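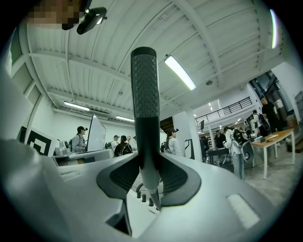

Ceiling and lights in the main hall, balcony level at right.

Vodanar Hall Users' Meeting
Minutes, 2020-11-27
Chair: Cheuk-hei Mok

1. Minutes of the last meeting
Approved with one correction. The deposit for the July booking was 1000, not 2000.

2. Lighting
The long ceiling lights were discussed. Kollgate has quoted 2000 to replace the fittings over the main floor, including lift hire. Acuña has not sent a price yet. Members asked whether the lights under the balcony could go on a separate switch. Chair to ask both firms. No decision until the second quote is in.

3. Ceiling and beams
Agreed that the corrugated ceiling and the beams stay white. Any touch-up painting will be done while the lift is on site. The vent is to be cleaned at the same time. Fastow to be asked if they can do this on the same day as the electrical work.

4. Wall panels
Two users want to hang notices on the panels. Agreed that nothing is to be taped or pinned to them. A freestanding board will be bought, up to 3 feet wide.

5. Storage
Groups are asked to label their boxes and keep the balcony stairs clear. Unlabeled boxes will be moved to the back room.

6. Other business
Request for a later closing time held over to the next meeting.

Meeting closed. Next date to be sent by email.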